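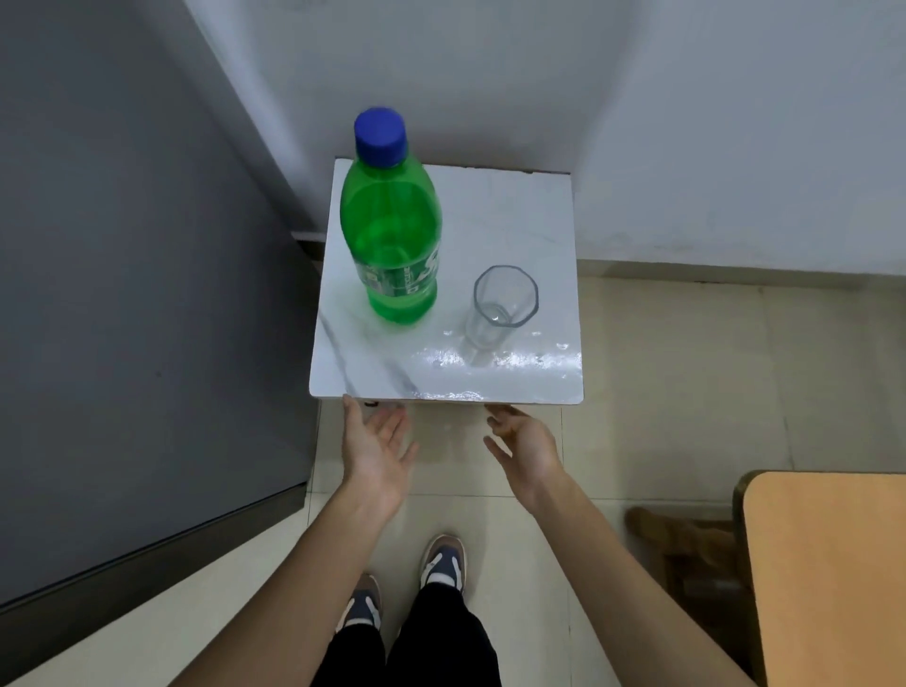

Lead scoring

Lead scoring is a practice in sales and marketing in which each prospective customer in a database is given a number meant to show how likely that person is to buy. The number is raised or lowered by rules, by a statistical model, or by a mix of the two. It is a standard feature of marketing automation software, although evidence that it improves sales is thinner than vendors tend to suggest.

Method

In a rule-based system, points are assigned by hand. Opening an email may be worth 2 points and asking for a price quote 50. Points are also given for traits such as job title or company size, and taken away for long inactivity. Once a contact passes a set threshold, the record is handed to a salesperson. The values are usually agreed on in a meeting between the two departments, and many are never compared with later sales.

Predictive systems replace the hand-set values with a model trained on closed deals. They need a fair number of past wins and losses to learn from, which smaller companies often lack. The weights may be hidden from the customer, so a poor score can be hard to challenge.

Criticism

The most common complaint is that scores measure activity and call it interest. Students, job seekers and competitors read web pages too. Automatic security scanners that follow every link in an email can push a contact over the threshold before any person has read the message.

A second problem is circular. Salespeople call the high scorers first, the high scorers therefore buy more often, and the score is then said to have worked - a claim that cannot be tested unless some low scorers are called as well. Few published case studies report doing so.

Plarnbridge review

The software firm Plarnbridge released an internal review on March 9, 2018, covering 2,757 contacts held by its Prinden and Paredes offices. For the month of February, salespeople at Prinden worked from scored lists while those at Paredes worked from unscored ones. Plarnbridge reported that Prinden closed 9 more deals and credited its scoring tool, Grelto. The two offices sold to different industries, and contacts were not assigned at random, so the result says little about the tool itself.

Related practices

Lead grading rates how well a contact fits the seller's usual customer and ignores behavior. Score decay lowers a total as time passes - a partial remedy for stale records, though the rate is generally a guess.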